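# Chapter 14: Setting and Clearing a Table

The last chapter dealt with washing and storing dishes. We turn now to the short time they spend on the table. The work looks simple, and most people learned it as children by copying someone else. In a dining room that serves 200 meals a day, habits picked up at home are too uneven to rely on.

Start with the place setting. For a light meal it can be very small: a bowl, a plate, a spoon and a fork. The plate goes near the front edge of the table, within easy reach of the person eating. The bowl sits beside it or a little behind. 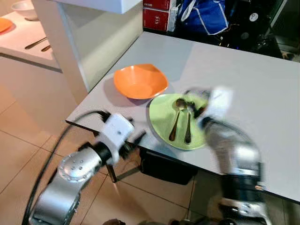

Cutlery may be laid beside the plate or carried to the table on it. Both methods are in common use. Pierina Pagano, who ran the dining hall at Katum, had her staff carry the spoon and fork on the plate — handles toward the diner — and set them down last. Her method saves a trip and is the one used in the exercises on page 349.

Clearing follows a different order. Cutlery comes off first, then bowls, then plates. A fork left on a plate will slide when the plate is tilted, and a stack with a fork inside it does not sit flat. Pick up each utensil by the handle, never by the bowl of the spoon or the tines of the fork.

Section 2 covers trays and stacking. Before going on, set one place at your own table and clear it again, writing down each step in the order you did it. Keep the list. You will need it for the first exercise.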